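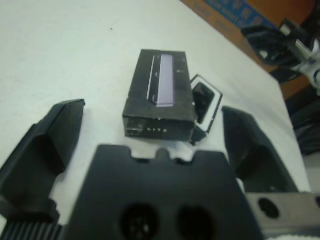
Milan Prins reckons you should bin every take where the arm hesitates, and I've gone back and forth on that all evening. If you throw out the wobbly ones you end up with a lovely tidy set and a policy that falls to bits the first time a box is slightly skewed.

Posted by Tesamness, 21:40

----

haruna_k wrote:

Disagree, sorry! I did 1450 takes over the winter, kept all the dithering in, and what I got was an arm that dithers. It learnt it beautifully. It would come down over a box, stop, think about its life, go up a bit, come down again. I went through afterwards and cut anything with a pause longer than a couple of seconds and the next training run was so much better.

What I do keep is the ones where the operator goes in wrong and then fixes it. Those are gold.

----

Tesamness wrote:

But how do you tell a fix from a dither? When I've got two boxes touching, like the black one with the smaller one leaning up against it at an angle, I do stop and have a think about which one to go for. That's a real decision. I'd have thought the model ought to see it.

----

Stulel wrote:

The model can't see you thinking though, it only sees you not moving. Same picture, sixteen times over, and the label says "stay put". Decide before you press record.

Also (and I know I bang on about this) dark boxes on a white top with black fingers is going to give you trouble later. Mine got very good at finding "the dark thing on the pale thing" and then went for a shadow. Swap the surface now and then. A tea towel will do.

----

tomow_bench wrote:

I'd leave the white top alone until the basic grasp works, personally. Change one thing at a time or you'll never know what broke it. I started with tea towels and patterned paper from day one and had 58 takes of utter rubbish before I went back to plain.

Tesamness, how far apart are you putting the two boxes to start with? Always touching, or do you mix it up?

----

Tesamness wrote:

Touching in most of them, I'm afraid. I wanted the hard case covered and then got carried away. The big one I've mostly had lying flat with its long side pointing away, so the fingers come down either side of it. Lying in bed last night I realised I hadn't done any with it turned crossways. Not one!

And fair enough on the deciding first. I tried it this morning, said out loud which box I was after before starting, and I felt a right lemon but the takes were much smoother.

----

haruna_k wrote:

Saying it out loud is a great idea. Write it down too and you've got your text prompts for nothing.

Definitely do crossways. I'd do a third of them touching, a third with a gap and the rest any old how.

----

Stulel wrote:

Any old how is harder than it sounds, people are terrible at random. I thought I was scattering things all over and when I plotted the start positions they were all in one patch the size of a saucer. Roll a dice for it. I've got the table split into 9 squares with a list taped up and I just do what the list says.

Still think tomow's wrong about the surface, by the way.

----

tomow_bench wrote:

Still think you're wrong about the tea towels :)

Tesamness, don't delete the hesitant ones whatever you do. Stick them in a separate folder. Train with and without, and post both.

----

Tesamness wrote:

Will do. Doing the crossways ones tomorrow with the dice, then I'll run both lots overnight. Is anyone else trimming the dead bit at the start of each take, or do you leave it in?

----

haruna_k wrote:

Trim it. Always trim it.

Reply | Quote | Print this thread | E-mail to a friend

Home | Forum | Arms and Grippers | Search | Log in

Recent threads
Leader arm drifts after an hour
How many takes before you bother training?
Wrist view only, or overhead as well?
Cheap ways to stop the table creeping
Naming your folders so you can find things in March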